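Ticket 853: Open day demo, arm picks the wrong thing and then sulks
Queue: Demo Support, Fekport site. Opened by Rawan Azar. Priority: High (raised from Low by Malte Kleinschmidt, who is giving the demo) 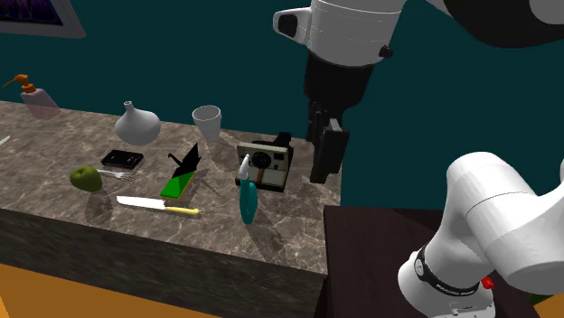 Rawan Azar, opening note
The open day is in October and we have a visitor script that goes like this. Guest calls out an object, Malte repeats it into the headset, the arm on the big screen picks it up in simulation, everybody claps. At rehearsal this morning we got as far as "everybody."

Malte said "apple." The arm went for the camera, stopped above it, and stayed there until the session timed out. Second try, same thing. Third try he asked for the camera, on the theory that it would at least look deliberate, and it went for the fork.

Scene is the kitchen counter one, build 11. Nothing was changed on my side. I realize everyone says that.

Booker Calloway, 9:40 am
Did anyone change anything on any side?

Malte Kleinschmidt, 9:52 am
I added a few objects. The counter looked like a dentist's kitchen. Visitors want something to shout. You can't build a crowd around a cup.

Booker Calloway, 10:05 am
Which objects?

Malte Kleinschmidt, 10:11 am
The cassette-like thing, the black crane, the green block, and the instant camera. The teal and white thing was already there. I don't know what it is either, so please don't let a guest ask for it.

Booker Calloway, 10:48 am
OK. Looked at the object table. Labels are matched to objects by row number, and the new ones were pasted in at the top, so every label below them has slid down. The arm is doing exactly what it's told by a list that is wrong. Fix is to re-export the table from the scene and leave the spreadsheet alone.

Re-exported. "Apple" now resolves to the apple. "Fork" resolves to the fork. Please retest.

Rawan Azar, 11:30 am
Retested. It now heads for the correct object, which I'd call progress, and then refuses to close on it. Log says:

PLAN FAILED: clearance below minimum (target: apple, neighbor: fork)

The apple is sitting up against the handle end of the fork and covers a bit of it. Same error for the green block, neighbor: crane. The cup works every time, so Malte has been asking for the cup with great feeling.

Booker Calloway, 11:44 am
That's the planner being careful. You can move the objects apart or lower the clearance setting. I'd move the objects.

Malte Kleinschmidt, 11:50 am
I'd lower the setting. The clutter is the point of the demo.

Gisela Reuter, 12:15 pm
Copied in because somebody ticked "safety." It's a simulated arm and a simulated knife, so I have no objection on those grounds. I do object to a knife on a list that children will be shouting from. The Wevimdale school group is bringing the younger ones. Take it off the spoken list, please. It can stay on the counter.

Malte Kleinschmidt, 12:20 pm
The knife was my closer.

Gisela Reuter, 12:21 pm
I know.

Booker Calloway, 2:05 pm
Changes made in build 12:
Object table re-exported and locked. The password is with Rawan.
Knife removed from the spoken list.
Clearance setting untouched. Fork slides clear of the apple at scene start, block and crane likewise.
Session timeout now returns the arm to its home pose, so a failed pick no longer ends with it hovering over the camera like it's choosing a sandwich.

Rawan Azar, 3:30 pm
Ran the full script 5 times with Amos Brannigan from the front desk playing the public. All picks went to the right object and closed. Amos asked for the knife on every run and was politely refused on every run. He then asked for "the teal one," and the headset heard "the tall one" and picked the vase. I'm leaving that alone, it got the biggest laugh of the day.

Status: Resolved
Follow-up: ticket opened for Malte to find out what the teal one is.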